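Keeping a Game Controller Alive Past Its Second Birthday

Filed under: Workshop, Living Room

There is a drawer in our house where controllers go to think about what they've done. One drifts to the left. One has a trigger that sticks after a run-in with apricot jam. One is fine but belongs to a console we gave away, and I keep it the way other people keep a single glove.

Most of them could have been saved. The tips below come from a few years of fixing things at the kitchen table, with corrections from my neighbor Natália Ondrejka, who has a soldering iron and opinions.

Wash your hands first

Dull, I know. Most of the grime in a controller seam is snack. Keep a damp cloth by the couch and make it a house rule that chips are eaten with the hand that isn't playing, or with chopsticks if your teenagers are the showy kind.

Cleaning the seams

Switch the controller off and unplug it. Take the batteries out if they come out. Run a wooden toothpick along the seam where the two halves of the shell meet, wiping it on a paper towel as you go. You will be disgusted and also a little proud. Then go over the buttons with a cotton swab barely dampened with rubbing alcohol. Barely. If you can squeeze a drop out of it, it's too wet.

Skip the kitchen spray. It can cloud shiny plastic, and your thumbs will smell of lemon through a whole boss fight.

Sticky buttons

Work a button with a damp swab around its edge, press it 21 times, and wait for it to dry before you try again. The number is Natália's and she won't discuss it. If it still sticks after two rounds, the shell has to come off, so check what kind of screws you have before you start. Half of them seem to need a bit that isn't in the set you own.

Put the screws in an egg carton, one cup for each stage, in the order they came out. I used to put them all in a saucer. The saucer and I no longer speak.

Drift

If your character strolls off a cliff while the controller is sitting on the coffee table, look in the settings for a dead zone slider and nudge it up a little. This hides the problem more than it cures it, but I've been hiding mine since May and we're both happy. Recalibrate too, if the console offers it.

Test with something slow. I use Darnwood, a game in which you mostly walk around carrying lumber, and a stick that wanders shows up at once. My daughter tests with Flikau, which moves so fast that everything looks like drift.

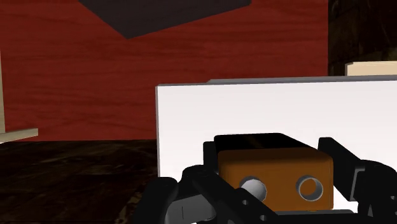 Once the stick behaves, leave the slider alone. Every notch you add makes small movements harder, and you'll end up aiming like someone stirring cement.

Cables

Wind them in loose loops, never around the controller itself. I know it looks tidy. It also bends the cable sharply right at the plug, exactly where it's going to fail. A strip of hook-and-loop tape does the job, and so does the cardboard tube from a toilet roll if you have no guests you care to impress.

Storage

Anywhere dry, out of the sun and above dog height. Romana Dvořáček wrote in to recommend a hanging shoe organizer on the back of a closet door, with a controller in each pocket and the chargers underneath. I've copied her and it works well, apart from the shoes, which now live in the hall.

If you're putting a rechargeable one away for the summer, leave it partly charged and top it up now and then. Flat batteries left for months tend to sulk, and some never come round.

Next time: headset ear pads, and what's living in them.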